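**May, Otden bench, finger comparison, continued**

Started 4 pm with Murray Dufour. The question for today is whether we keep the plain black fingers on both arms, or put the yellow tips from Ó Briain on one of them. For now the yellow ones are on the right arm only. Task is the bakery one: take the bread with the tongs, bring it to the paper bag.

Controller settings are the same for both arms, grip force level 4. I did not touch the wrist cameras after the calibration.

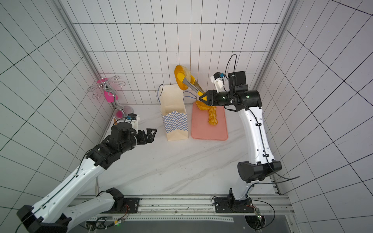
*Right arm with yellow tips, bread in the tongs. Left arm open, plain fingers.*

Notes on the right arm:

- With the tongs I prefer the yellow tips. In 5 trials the handle did not turn in the fingers.
- The braided loaf is more difficult than the bun, it is long and it tears where the tongs press.
- Wrist joint goes near its limit when the tongs point to the back wall. Damo controller gave warning 921 once, I cleared it and continued.

After this we looked at the wrist camera views, to see what the operator has when he comes close to the bag.
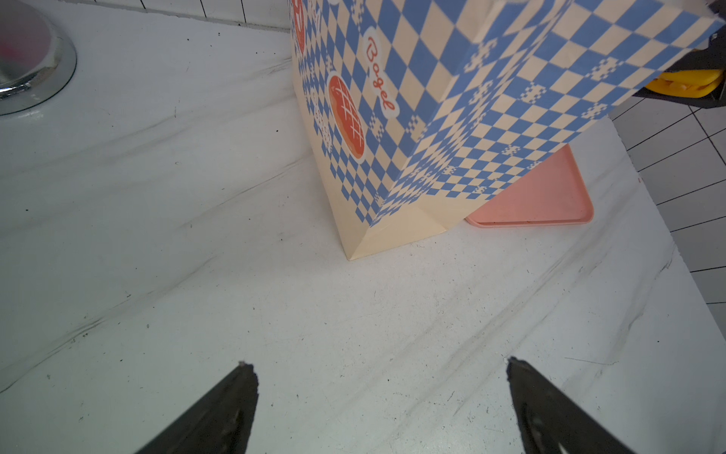

Both fingertips stay in the view, and this I want to keep if we change the bracket. The black fingers are easy to see against the white counter. Murray would like a wider lens. I am not sure, because the tile lines are already bent in the fixed camera and I do not want the same at the wrist.

To do:

- same trials with the yellow tips on the left arm
- ask Sotcombe for the price of a second pair
- check that the wrist cable has enough slack for the full 360 turn, with the clips open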